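Subject: Re: [durkberg-households] Pay-per-bag trash from March?

On the Durkberg households list, a member on the Runska side wrote:

> Does anyone understand the letter on the new trash charges? It says
> 70 cents a bag, but then there is a page on "base service" that I
> can't follow. We are a family of five and I don't want to end up
> paying double. Also, do we have to buy their bags, or can we use
> what we have?
>
> And is the yard waste pile at the end of the Alemayehu lot staying
> open or not? The letter doesn't mention it.

I went to the information evening in Ploltstead, so I can answer most of this.

**The charge.** You pay 70 cents for each bag of household trash. The "base service" page covers the truck and the transfer station, and that part stays inside the property tax bill, the same as now. It is not a second charge. The wording in the letter is poor and they said a corrected page will go out before March.

**Bags.** You can use your own. What you buy is a sticker, sold in sheets of 11 at the town office and at the hardware store in Ploltstead. One sticker per bag, placed near the tie where the crew can see it. Stickers don't expire. If you have leftover ones at the end of the year, they are still good.

**Weight and size.** The limit is the normal 30-gallon bag. Smaller bags cost the same, so it pays to combine the bathroom and kitchen trash before you put a sticker on. Bags that are split or open will be left at the curb with a note.

**Recycling.** No change and no sticker. Paper and cardboard still go out every other week with the cans and bottles.

**Yard waste.** The pile at the Alemayehu lot stays open through the fall. After that they want to move it, and they don't have a place picked. Brush is fine there. Stumps and sod are not.

**Why they are doing it.** The town sends 4,000 tons a year to the landfill and the contract price went up. The aim is to cut that to 2,000 tons. I think that is too hopeful, but Ploltstead already did the same thing and their total did come down. The people there I asked said the first two months were annoying and then they stopped thinking about it.

For closing the bags, twist the neck all the way down and knot it. Drawstrings are allowed too, but the crew would like a knot behind them on anything heavy.

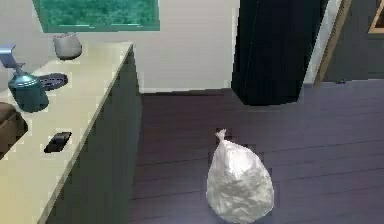

*White bag, knotted at the top.*

Two things I could not get an answer on. One is diapers. Some towns give families with babies a few free stickers, and the question was asked, but they only said they would look at it. The other is what happens in the apartment buildings on the Runska side where everyone shares a dumpster. If you rent there, call the town office and ask before March, and please post here what they tell you.

The sticker sheets go on sale at 8 a.m. on the first of the month. The office takes checks or exact cash, no cards.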